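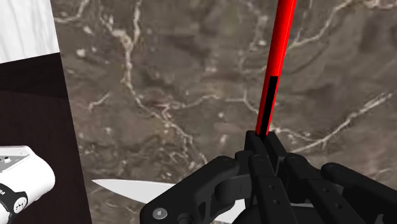

STORNON, January -- Posted by Frans Verstraete

261 shares | 20 comments

So I finally got to the Stososeo open day, after two years of meaning to go and finding out about it the week after. It was a Tuesday, it was sleeting, and the parking lot was full by the time I pulled in, so I left the car behind the tire place and walked. If you go next year, wear proper shoes. The path along the back fence is mud.

You sign in at a folding table, get a sticker with your name on it, and then you're pretty much free to wander. There was a talk in the big room about warehouse sorting, which I skipped, because what I'd come for was upstairs: the teaching room. That's where people show robots how to do kitchen jobs by doing the jobs themselves with a controller, over and over, while the computer records every move. I've read a lot about this. I'd never had my own hands on it!

Hendrik Hermans runs the room and was giving the tour in groups of eight. He has a very relaxed way of explaining things. He said hello, pointed at the coats hooks, and then went straight into it: half the practice happens on real arms, and the other half happens in Skallo, their simulated kitchen, and we'd be doing Skallo first because you can't break anything in there.

I'd pictured something like an old video game, all gray boxes. It's nicer than that. The counter is a brownish-gray marble with white veins running all over it, and there's a white appliance off in the corner with a dial and a row of little buttons (no use to us, but I kept wanting to press them). The hand is the part I couldn't stop looking at. It's black and made of a whole bunch of links that overlap each other, and somebody has gone to the trouble of putting in the small round holes and even a silver bolt head down on one finger. I asked Hendrik if the holes matter for anything. He said they're just part of the model they load in, and that most visitors ask about the bolt.

The job that afternoon was about as simple as it sounds. Grip a long red handle, keep your hold on it, and get it standing close to upright over the counter. There's a white knife blade lying flat right by the gripper, pointing off to the left, and one of the fingers sits partly over it, so you have to watch what you're doing down there. Getting the handle nearly vertical is where everybody was slowing down. It's glossy red with a black stripe set into the lower half, and Hendrik's tip was to watch the stripe. It runs right down into the fingers, so if it starts to turn, your handle is turning too.

The controller is called the Grasso and it looks like a desk lamp that lost its bulb. You hold the end of it and move your hand, and the hand on the screen moves. There's a trigger for squeezing. I was told to go slow and I went slow, and it still felt like trying to sign my name with oven mitts on. What got me was the missing feeling. At home you pick up a spatula and your fingers tell you if it's slipping. With this setup you've only got your eyes, so I kept squeezing way too hard, and then I'd let off a little and the handle would lean over, and then I'd squeeze again.

My first two tries were thrown out. On the third one I got the handle up with just a slight lean to the right, and Hendrik said "keep that," and hit a key. So somewhere in their files there's a recording of me holding a red handle over a pretend countertop. I was ridiculously pleased.

I'd assumed they'd only want perfect tries from experts. Hendrik said no, they keep plenty of wobbly ones as long as the job gets done, and a recording where somebody starts to go wrong and then fixes it is worth having. The ones he deletes are where a person stops and thinks for ages with the hand hanging there, since the robot picks up on the waiting too. A woman in my group said that explained her teenage son.

They had 896 recordings for this one task as of that morning, from staff and from open day people and from a couple of students who come in evenings. After lunch they change things around between tries, too. The counter gets a different color, the things on it get moved, the light comes from somewhere else. I asked why bother, and the answer was that otherwise the robot learns one particular kitchen and gets lost in any other.

Then we went next door to the real arms, where it's louder and there's yellow tape on the floor. We weren't allowed to drive these ones -- fair enough -- but one of the staff moved an arm by hand, just took hold of its wrist and walked it through wiping a tray, and then stood back while it played the same wipe by itself. It missed a corner. She did it over with a wider sweep and it got the corner that time. I could have stayed there all day. I did stay long enough to miss the soup, which I'm told was good.

A few practical things, if you're thinking of going. The upstairs room has no elevator that I could find, so call ahead if stairs are a problem. Kids can use the Skallo stations but the chairs are high. Sign up for the teaching room as soon as you arrive, because the slots were gone by eleven. And eat first.

I also asked Hendrik whether they ever have evenings for people who'd like to come back and record more, and he wrote my email on the back of a parts list. No word yet, but I've been practicing at home with barbecue tongs and a wooden spoon -- my wife has asked me to stop doing it during dinner.

Contact | Copyright Frans Verstraete | Back to top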